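Chapter 4
Where the Examples Come From

When I started out in this line of work I thought the clever bit was the learning. You picked a good method, you fed it some data, and off it went. The data was a thing you sent somebody to fetch, like milk. I spent most of one October finding out how wrong I was, and I've wanted to write this chapter ever since.

Si-woo Hyun and I had been given a bench at Hivwood and a simple-sounding job: get an arm to pick small things off the floor of a metal bin. We called the project Kuvden, after a village Si-woo had once been stuck in overnight. Our plan was to record lots of attempts, good and bad, and let the system work out what a good one looked like. An attempt, for us, meant everything from the moment the arm began to move down until the moment it came clear of the bin again. We stored what the camera saw, where the joints were, and one extra mark at the end saying whether the thing had been picked up.

That last mark caused more arguments than all the rest put together. Say the arm lifts a glue stick, carries it halfway up and drops it. Is that a pick? I said no, Si-woo said partly, and for a whole afternoon we each marked our own way without telling the other. Out went 200 attempts! We'll come back to this in section 4.2, where you'll get to have the same argument yourselves.

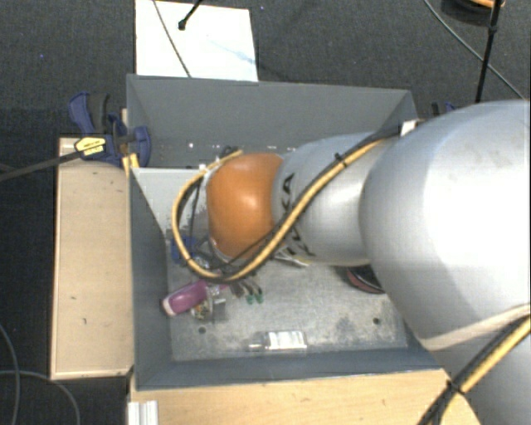 Figure 4.1 The arm reaching into the bin during collection, with small objects on the metal floor.

Then there was the question of what to put in the bin. My first idea was to use neat wooden blocks, all the same size, and I still think it's a fine way to check that your wiring works. But a system that has only met blocks learns about blocks. So we raided drawers. We wanted things that rolled, things that lay flat, things with bits dangling off them, and things so small that the fingers had to come at them just right (a flat disc is a horror, by the way, and I'd save it for a day when you're feeling patient).

Getachew Dinsa joined us a little later from Dratis, and he asked the question we should have asked at the start: who decides where the objects go? Well, I did. I'd been tipping them in by hand, and without meaning to I'd been keeping them away from the walls, where the arm found life hard. When we plotted 767 attempts on a sheet of squared paper, the middle was black with dots and the corners were nearly bare. The system had never been shown a corner, so of course it was hopeless there.

We changed the routine that evening. After every 22 attempts one of us gave the contents a proper stir, eyes shut if need be, and left them wherever they ended up, corners included. The success rate fell straight away and I was quite upset about it, but Getachew was delighted. He wanted the failures. His view, which I've since pinched, is that a record of a missed grasp is worth keeping as long as you know it was missed and can see how.

Before you read on, find a shallow box and put a handful of small objects in it. Pick them out one at a time with a pair of kitchen tongs, and write down each try, including the ones that go wrong. Keep your notes, as we'll use them in section 4.1 when we look at what belongs in a single example and where it ought to begin and end.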